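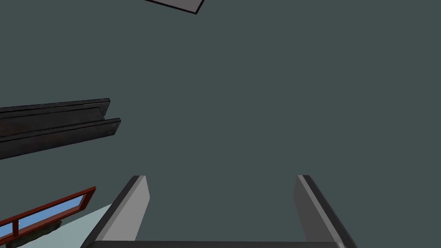
Do you need a machine to make fresh pasta at home?

A long rolling pin and a clear stretch of counter will do the job, and plenty of people who own a machine end up going back to the pin.

That was the first thing I asked Gaëtan Renaud, and he laughed at me a little, I think because I'd already told him about the Nedetti roller sitting in my closet with its handle missing. He taught pasta classes in the back of a grocery store in Widamstead for seven years before opening Gundus, his tiny lunch place on Ogilvie Street. I've eaten there more often than my bank account would like (get the brown butter ribbons!), and I finally worked up the nerve to ask if he'd talk dough with me.

We started with flour, and I assumed he'd be a snob about it. He isn't.

"People write to me very upset because they can't find the Italian kind," he said. "Use all-purpose. My mother used whatever was cheap and we all fought over the last plate."

What he does care about is how the dough feels. His starting point at home is three large eggs with enough flour to bring them together, and he won't give out a weight unless you really corner him. I cornered him. He changed the subject to eggs.

"Eggs are different, kitchens are different, January is different from July," he said. "Hold some flour back. You can always add it. You can't take it out again, and then you're standing there with wet fingers trying to fix a rock."

I have made that rock — more than once, and for company.
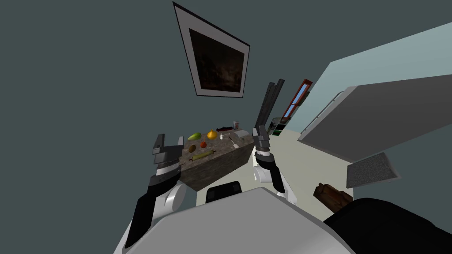
In the kitchen, by the counter.

Kneading was where I had the most questions, mostly because I hate it and wanted permission to stop early. He gave me none. He pushes with the heel of his hand, folds, turns, and keeps going until the dough stops looking like cottage cheese and starts looking like something you'd want to poke. When you do poke it, it should slowly push back.

"Put the radio on," he said. "Play two songs, long ones. If your arms hurt, have a drink of water and come back. The dough isn't going anywhere."

Then it gets wrapped up tight and left alone on the counter. I'd always put mine in the refrigerator, and he winced when I said so. Cold dough fights you, according to Gaëtan, and if you're rolling by hand you don't want a fight. He'll only chill it if he's making it the night before, and then it comes out well ahead of rolling time so it can loosen up.

I asked what he was like as a beginner. "Terrible," he said, very cheerfully. "Everything stuck to everything. I once served one noodle. One! It was the size of a scarf, and my uncle cut it with scissors." 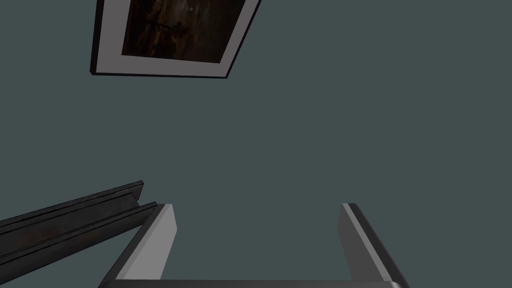
On the wall: a dark painting with a wide pale mat.

We got onto the subject of sauce, and here he did turn into a bit of a snob, I'm happy to report. He thinks most of us drown the stuff. His favorite dinner at home is butter, black pepper, a ladle of the cooking water and a heap of cheese, all tossed in the pan until it goes glossy.

"If you spent your afternoon making noodles, taste the noodles," he said. "Save the big meat sauce for the box. The box is good! I eat the box all the time."

I wanted to know what's in his cupboard, so I made him tell me the shape. Elbows. He puts them in soup.

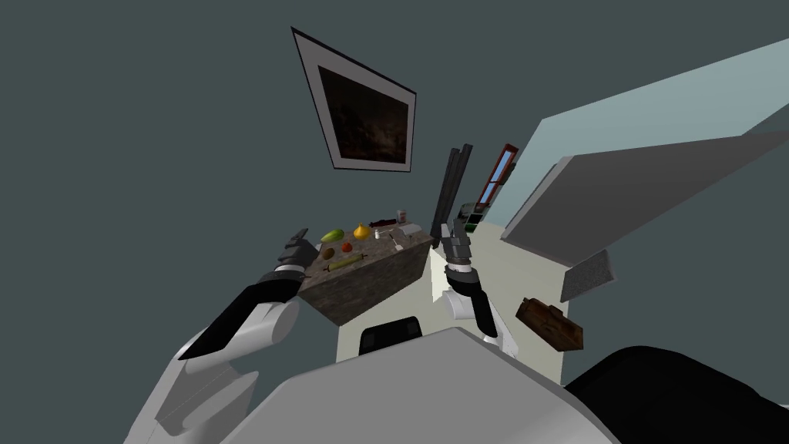

Rolling by hand takes more room than you'd guess, and it's the part where I always run out of counter and start eyeing the dining table. Gaëtan starts from the middle and rolls outward, gives the sheet a turn, and repeats, lifting it often and dusting underneath when it grabs. He likes to be able to walk around his work, so he's a big fan of the kitchen island. A plain rectangular block like the one here, with that mottled gray-brown stone finish running over the top and down the sides, is the kind of shape I now daydream about, though I wonder how I'd ever spot a stray bit of flour paste against all that speckle. My own counter is a skinny strip next to the stove. His advice for skinny strips is to cut the dough in two, keep one piece covered, and roll smaller sheets.

Once they're thin enough to see your hand through, let the sheets dry until they feel a little like suede, then dust them, fold them loosely and slice. Shake the ribbons out right away. I left mine in a pile while I answered the door last week and had to start over.

Before I left, I asked if he'd take a look at my poor Nedetti. He said to bring it by Gundus after the lunch rush, around the back, and to bring some eggs too.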